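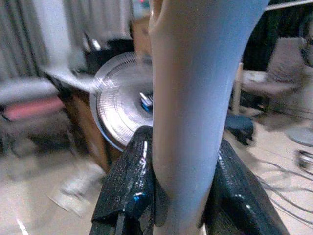
My original plan for this project was the history of the Ogilvie tile works, start to finish, with maps. Then I found out that most of the Ogilvie paperwork got tossed when the works closed, and what's left is two boxes in the Buvthorpe library basement, one of which is mostly phone bills. So I changed the question. Instead of asking how the tiles got made, I asked where they went, and whether people who walk on them every day have any idea they're there.

I'm glad I switched, because I got to spend most of September walking around looking at the ground (my neck has opinions about this).

## What I wanted to find out

I had three questions going in:

- Which public floors in Buvthorpe are still Ogilvie tile?
- Why did so many of them get replaced, and with what?
- Do people like the old floors, or do they just put up with them?

The third one turned out to be the fun one, so it gets more room than I planned.

## How I did it

I made a list of every building in town that was open to the public, old enough to have had an Ogilvie floor, and willing to let me in. Then I went and looked. Ogilvie tiles are pretty easy to spot once you've handled one. They're small, a bit thicker than modern tile, and the dark red ones have tiny gray flecks all the way through, so even a badly chipped one looks right on the broken edge. The cream ones are harder. I got fooled twice by cream tiles that were much newer, and I only caught it when I saw a loose one with another maker's stamp on the underside.

For each floor I wrote down the color, the pattern, the kind of damage, and whether there were patches. I also drew the pattern on graph paper, and I'm putting those drawings in the folder at the back. The pencil ones are better than the ink ones. Sorry about the ink ones.

For the people part I stood near the doors at Girgate Hall and at the Pimgate bathhouse and asked folks as they came out, "What color is the floor in there?" That was the whole survey! If they answered, I asked what they thought of it.

## Girgate Hall

This is the big one. The main room is red and cream in a checkerboard set on the diagonal, with a plain red border, and it has 3,625 tiles. I know that because one of the phone-bill-box papers was a delivery note, and I couldn't stand not checking it, so I went back on a quiet afternoon and worked it out row by row. My number matched the note if you leave out the spares. I was so happy I told the guy setting up chairs, who was very nice about it.

The damage at Girgate is mostly along the east wall, where a stage used to be. You can follow the old bolt holes, each one filled with gray cement. Near the kitchen door there's a patch of brown tiles that don't match anything, and I never found out where they came from. My best guess is somebody had some left over from a porch.

Most people I asked here got the color right, or half right. "Red" was the top answer. A few said "brown," and one woman said "noisy," which isn't a color but I wrote it down, and she has a point. Chairs on that floor are LOUD.

## The Pimgate bathhouse

I expected this one to be a wreck, and it's in better shape than Girgate. The lobby has 976 tiles, all cream, with a single line of red running from the door to the old ticket window. I love that red line. I think it was there to show people where to stand in line, but I can't prove it, so please treat that as me guessing.

The changing rooms were redone at some point in bigger modern tile with wide grout lines. The lobby was left alone, and the records don't say why. The budget sheet I found for the work had a line for "lobby floor" with $2,000 next to it and then the whole line crossed out in pencil. That's all we get.

Hardly anyone I asked at the bathhouse could name the floor color. People said white, gray, blue (there's no blue), and "regular." But when I mentioned the red line, almost all of them knew it right away, and a couple of people told me they used to walk along it like a balance beam when they were little. I did not have a box on my form for that, so I added one.

## What replaced the rest

Beige. So much beige. Every replaced floor I visited was some kind of pale tile or pale vinyl, and after a while I started a separate page in my notebook just to keep the shades straight: oatmeal, sand, milky tea, old envelope. 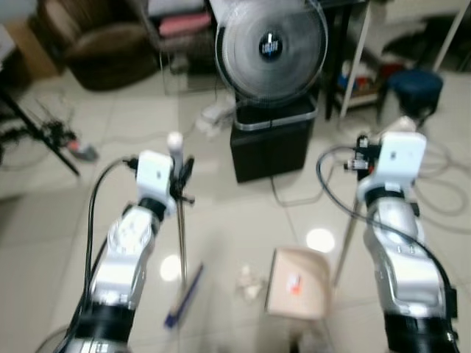

*Light beige floor tiles.*

I started out feeling kind of snobby about beige floors and I've calmed down. They brighten up a dark hallway. They don't show dust much. They come in large pieces, so there's less grout to scrub, and if you've ever scrubbed grout you'll see why that wins arguments. Dark red Ogilvie tile looks amazing when it's been mopped and pretty sad about an hour later.

The other reason is supply. When an Ogilvie tile breaks, you can't go buy another one. You need somebody with a stash. I found a mention in the boxes of 3,000 spares stored under Girgate Hall after the works closed, and I got to look down there with a flashlight, and there was one crate left with not much in it. So where did they go? Patches, I hope. Some of them are probably in people's gardens. My own aunt has a path with suspiciously flecky red tiles in it, and she says they came with the house.

## What went wrong

My survey question was too easy to answer with a glance. Some people turned around and looked back through the door before answering, and I didn't decide ahead of time what to do about that. I ended up marking those with a star and leaving them out of the main chart, but I may have missed a few on the first afternoon when it was busy.

I also asked way more people at Girgate than at Pimgate, mainly because Girgate has a bakery across the street. So the two places shouldn't be compared too closely.

And I never got into the old school building. I asked twice, and both times it was closed for work on the roof. If those floors are what the delivery notes suggest, it has a green Ogilvie pattern that doesn't show up anywhere else in town, and I would really, really like to see it.

## What I think now

People notice a floor when it does something. It makes a racket, or it has a line you can walk on, or it's slippery by the door. A plain color mostly slides right past them, old or new. I figured the old tile would get noticed because it's old and pretty, and my survey doesn't back that up very well.

If I kept going, I'd do the houses. There must be Ogilvie tile in half the front halls on the Pimgate side, and I'd like to map it before more of it gets pulled up. I'd also want to count the crate under Girgate Hall properly, with a better flashlight and older clothes.

The graph paper drawings, the survey forms, and my copy of the delivery note are in the folder. The loose cream tile with the wrong stamp is in the padded envelope, and I do need that one back.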